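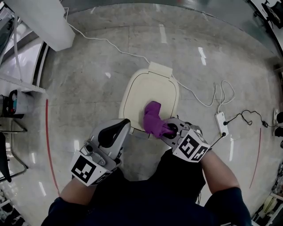 Ticket 984
Subject: Left gripper lost on lid wipes, and a question about rates
Site: Ullthorpe, wet room practice area
Customer: Coscombe
Product: Hovov hand-held grippers, pair, with recorder
Opened by: Noeline Sheehan
Opened: 08/07/2024
Assigned to: Cameron Dunstan, Tiongson support
Priority: Normal
Status: Resolved, one item passed on

Noeline Sheehan wrote:

We are recording toilet lid wipes at Ullthorpe for the washroom robot. Lid closed, cloth in the right gripper, left gripper held near the lower edge of the lid. Since the start of last week a lot of these are coming back marked "left hand lost". The right hand is nearly always fine. Basin and mirror tasks are fine on both hands.

Target for the lid task is 2,000 accepted recordings. On the worst shift so far we had 28 sent back, all for the same reason, and the cleaner who did them was told by the tablet to do them again. That is a shift's worth of kneeling and bending done twice. I would like to know whether it is something we are doing or something in the kit.

What we have tried:
Swapped the left gripper for the spare. Same result.
Charged everything overnight. Same result.
Restarted the recorder between runs. Same result.
Different person. Better, but still some rejected.

Second thing, which may not be for you. The dashboard shows accepted recordings per person per hour. Our area manager has started reading it out at handover. I want to know if that column can be turned off.

Cameron Dunstan wrote:

Thanks, that is a clear report. Changing the gripper and getting the same result makes a fault in the gripper itself unlikely, so please put the original back in use and keep the spare as a spare.

Could you send me the following:
Recorder version, from the About page.
Whether the ceiling lights are on full for the lid task and for the basin task.
Two recordings that were rejected and two that were accepted, from the same person if possible.
Whether anyone has changed the order of the steps.

On the dashboard column, I will find out. I don't have the answer to hand.

Noeline Sheehan wrote:

Recorder version is the June release. It updated itself. Lights are on full for everything, there is only the one switch.

Recordings uploaded. All four are Tayla Prendergast's.

Order of steps has not changed on paper. I asked Tayla and she says she has changed how she does it, but only a bit. I have added her to the ticket so she can tell you herself.

Tayla Prendergast wrote:

Hello. I clean washrooms on the evening round and do the recordings two afternoons a week.

When I clean a toilet normally I keep my left hand low and out of the way, or I rest it. With the grippers on you can't really rest it, so I hold it just under the front of the lid. At first I was holding it out to the side, which is how the instruction sheet has it, but that makes my shoulder ache by the end. Bringing it in is a lot easier. I did not know it made a difference to the recording as the left one isn't doing anything at that point.

The other thing is the cloth. Folded flat it slides out of the jaw when I press, so I bunch it up thick. It holds better like that but there is more of it hanging round the gripper.

Also the tablet only tells you at the end of the run that it has failed. If it beeped at the time I would move my hand.

Cameron Dunstan wrote:

Thank you both. I have been through the four recordings with Kamil Holub, who looks after the tracking side here.

Findings so far.

1. The recorder follows each gripper by the marker cube on it. It needs a clear view of at least one patterned face. In the two rejected recordings the left cube is turned away and then covered by the forearm for most of the wipe. In the accepted ones the left hand is further out and turned slightly, so one face stays in view.

2. The June release shortened the time a cube can be out of view before the recording is rejected. Before June, a short gap was filled in from the movement on either side. The old setting would have let through one of the two rejected recordings. This explains why it started when it did without anyone at your end changing much.

3. The floor tiles are glossy and pick up the ceiling lights. Kamil checked whether a bright patch near the cube was washing out the pattern. It happens in a few places but never for long enough to cause a rejection. We don't think the lights are the cause. No need to change them.

4. The bunched cloth covers part of the right gripper but leaves the cube clear. It is fine to go on bunching it.

So it is partly the kit and partly the hand position, and the hand position comes from a sheet that asks for something uncomfortable. I don't want to close this by telling Tayla to go back to the old position.

Please try this on the next session and let me know:

Left hand stays where Tayla finds it comfortable, near the lower edge of the lid.
Turn the left wrist outward until the printed face of the cube can be seen from above.
Keep the forearm to the left of the cube.
Do five runs like that and stop, whether they pass or fail.

Noeline Sheehan wrote:

Five runs done by Tayla. Four accepted, one rejected. The rejected one was when she shifted her weight and her arm came across.

Brodie Faulkner did five as well. He is left-handed and normally wipes with his left, but the sheet says right hand for the cloth, so he was doing it the awkward way round. Two accepted, three rejected. Can he swap?

A couple of things people have raised while we were at it.

The white cable runs along the floor behind the lid and there is a spare coil of it by the power strip, inside the red lines. Brodie wants it moved. In a real washroom we would not have a power strip on the floor at all and he doesn't like working next to it with a cloth. We do these dry for that reason, but new people will pick up a spray out of habit.

Does it matter if the red lines are moved out? People are treating them as something they must not touch, and it makes them stand tighter than they would.

Cameron Dunstan wrote:

Brodie can swap. On the tablet, Session, then Hands, then Cloth in left. It must be set before the first run of the session. A recording made with the wrong setting will pass the check but will be labelled the wrong way round, and we would have to take it out later, so please have him look at it each time he starts.

Please move the power strip and the cable. There is no reason from our side for either to be within the lines. The cables can go anywhere so long as they stay plugged in and are not under anyone's feet. Nothing has to be recorded again after moving them. Keep to dry cloths in that area even when it has been moved.

The lines mark the working area for people walking past. They have no effect on tracking. Move them out by as much as you like.

On the rejection setting, Kamil has put Ullthorpe back to the pre-June value for lid tasks. You should see it on the tablet after the next restart, as a line reading "gap allowance: site". If the line isn't there, it hasn't taken.

Noeline Sheehan wrote:

Line is showing. Cables have been moved to the wall and the red lines taken up and put back wider. Full afternoon session done since then with Tayla and Brodie. Three rejected between them, all early on. Brodie says it is a different job with the cloth in his left.

Will the 28 that were rejected be looked at again under the old setting? It would be good for people to get those back.

Cameron Dunstan wrote:

Yes. Kamil ran them again. 19 are now accepted and have been added to the Ullthorpe total. The other nine stay rejected, as the left cube is out of view for too long even under the old allowance. They do not need to be repeated by the same person.

On the beep, I have raised it as a request with Tayla's wording. There is already a warning tone for low battery, so the sound itself exists. I can't give you a release for it.

On the dashboard, this is what I found. The per-person column is on by default. It was meant for spotting a faulty pair of grippers, on the idea that one person usually keeps one pair. It was never meant for comparing people, and it can't do that fairly: a rejected run lowers the rate even when the setting is what rejected it, as happened here. A site admin can hide it under Reports, Columns. Hiding it on your site hides it for your area manager too. The rate per pair of grippers can stay on and will still show you a faulty set.

Noeline Sheehan wrote:

Hidden. I have told the area manager and sent him your last paragraph, and he has asked for the weekly total for the site instead, which I can live with.

One more and then you can close it. Tayla and two of the others have asked what happens to the evening round when the robot comes in. I know what our own managers have said, that it will take the floors and toilets and the cleaners will keep basins, restocking and anything that needs a person to decide. What I would like from Tiongson is the list of tasks it is expected to do in the first six months, in writing, as the rota is done that far ahead. At present people are teaching it a job without knowing which part of that job they will still have.

Cameron Dunstan wrote:

That is a fair thing to ask and I can't answer it from support. I have passed it to the account team with your message attached in full, and asked them to reply to you and copy Tayla. I have linked their item to this ticket so that it stays visible after closing.

The instruction sheet for the lid task has been changed to match what worked at Ullthorpe. The new text reads:

Hold the left gripper in a comfortable position near the front of the lid. Turn the wrist so that a printed face of the cube can be seen from above. Rest between runs whenever you need to. If you normally wipe with your left hand, change the Hands setting before you start.

Tayla Prendergast wrote:

Can you add that the cloth can be bunched. New starters fold it flat like the old sheet shows and then lose ten minutes picking it up.

Cameron Dunstan wrote:

Added, second line. Reprint the sheet from the tablet to get it.

Resolution: Hand position advice changed. Gap allowance returned to earlier value for this site. Rejected recordings checked again. Per-person column hidden by site admin.
Passed on: Written task list for first six months, with account team, open.
Requested: Warning tone when a cube goes out of view, open.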